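Prize table safety check, Kirex giveaway. Checked by Stella Mbwambo, 4 p.m.

- [x] Aisle clear for the prize line
- [ ] Entry box locked. The Isico lock opens with a tug.

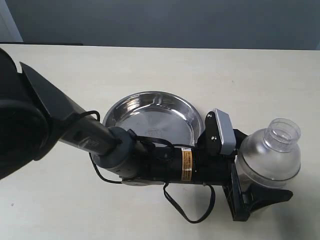
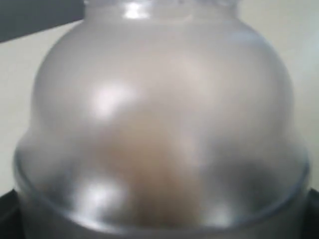 Crowd plan next. Rugemalira says 308 people will turn up for 16 prizes, and I'd like to know who came up with that when 3,900 entered. Drinks at the line should come in clear plastic, like the bottle in the gripper, no glass. I'm told last year's glass "never broke." Fine, show me the incident log.

- [x] Exit signs lit
- [ ] Rope posts steady. Two lean. "They always do" is no answer.
- [ ] Prize shelf rated for 100 pounds. Dinirex sent a label and no test sheet.
- [ ] Winner's age checked before handover. Form has no line for it.
- [x] First aid kit stocked

Not signed off. Recheck after the lock is replaced.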